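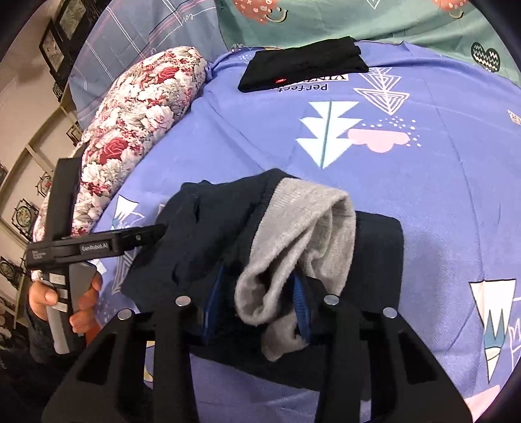 Student Projects > Folding task, team thread
Thread: The waistband problem

drurkton_jr
Posted 23 December 2019
Opening this so we stop arguing in the hallway. We have 300 folding demos in the shared drive and I have now watched more laundry than my mother has. Shirts are fine. Anything with a ribbed band is a mess. The band curls over, the left gripper goes for the curl, and on playback the policy decides the curl is a sleeve. Suggestions?

nomvula_x
Suggestion: stop pinching the band. Hold the body of the garment with the left hand, pull the band flat with the right, then fold. I said this in April.

drurkton_jr
You said a lot of things in April.

tetexfan
Disagree with Nomvula. If every demo starts by politely flattening the band, the thing learns to flatten bands that are already flat. Ask me how I know. My run spent its whole evening smoothing a towel.

nomvula_x
Was the towel smooth?

tetexfan
Extremely.

masanobu
Two boring points from the guy who does the labeling.
1. Dark clothes on a busy sheet are fine. Dark clothes on dark clothes are not. If you keep a finished pile on the bed, leave a decent gap before you start the next piece.
2. Please close the fingers all the way before you lift. Half of you hover with the fabric sitting between the pads, thinking about your lives, and I have to decide whether that counts as a grasp. I've been marking it "maybe." There is no "maybe" column. I made one.

jihad_f
re: point 1, could we just all buy the same plain sheet? I know the answer is money but I'm asking.

nomvula_x
No, and money isn't the reason. The judges bring their own table cover. Train on plain white and the first flower it meets will finish us.

jihad_f
Counterpoint: we can't fold on plain white either.

tetexfan
lol

drurkton_jr
OK, for the next batch we split it. Nomvula's group flattens first, Tetex's group folds straight through the curl. Same clothes for both, 428 demos total when we're done, then we compare. Loser folds everyone's actual laundry.

masanobu
By hand or with the grippers?

drurkton_jr
Grippers. It has to hurt.

itsuki_m
Joining from the drivetrain side, where things are made of metal and stay where you put them. Has anyone tried picking clothes without ribbing?

nomvula_x
The task sheet says "assorted garments," Itsuki.

itsuki_m
So assort them.

masanobu
I'd be okay with this.

drurkton_jr
No. Also whoever named their upload folder "final_final_socks," there are no socks in it. Please fix before I merge.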